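6. First pick and place with both arms

Read section 5 before this one. If you skipped section 5, the arms will let you know.

6.1 Clear the table of mugs, phones and anything with sentimental value. A round table is fine, provided both arms can reach the middle.

6.2 Set the speed limit to 60 in the Reltik panel. The default is 70, chosen by Eliécer Huamán, who has quicker reflexes than you.

6.3 Press Home and keep your hands in your pockets until both arms have stopped.

CAUTION: The stop button belongs on your side of the bench. Samran Jaidee once mounted it behind the left arm, and we have a dent in the shelving to remember it by.

6.4 Put out the cubes, well apart, and run the Pick routine one arm at a time.
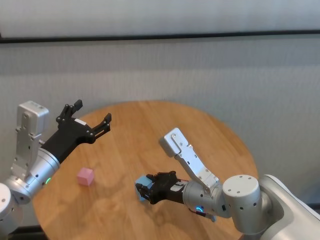

6.5 If an arm closes on thin air, leave the cube where it is and teach the point again. Nudging the cube into the jaws works beautifully until the next run.

6.6 Save the taught points under a name you will recognise in March. The workshop drive already holds 434 files called "test", and we would rather not make it 435.

NOTE: Saving does not store the gripper width. Write it on the Zultari sheet by the door, in ink.

6.7 Move the cubes to new spots and repeat from 6.4. Keep them clear of the rim, as the routine has no opinion about where the table ends. 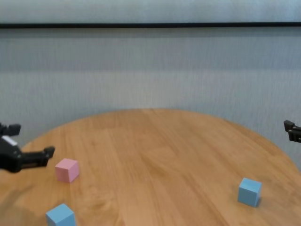
Can I run both arms at the same time?
Once each arm has finished its own routine without a fault, tick Shared Zone in the panel and start them together. Without that tick, each arm believes it lives alone.

6.8 For stacking, lower the speed again and raise the release height by one step. Too low and the gripper presses the top block into the bottom one; too high and you have built a very expensive way of dropping things.

6.9 After release, open the fingers fully before lifting away. Fault 274 means you lifted first. Clear it, rebuild the stack by hand and carry on as if it had gone well.

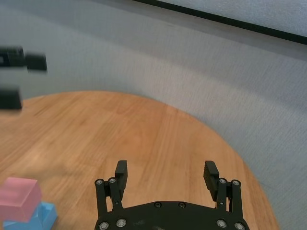 Fig. 6c. Fingers fully open, blocks to the lower left.

6.10 Press Park, wait for both arms to settle, then switch off at the wall. Do not switch off first. The arms are heavier than they look.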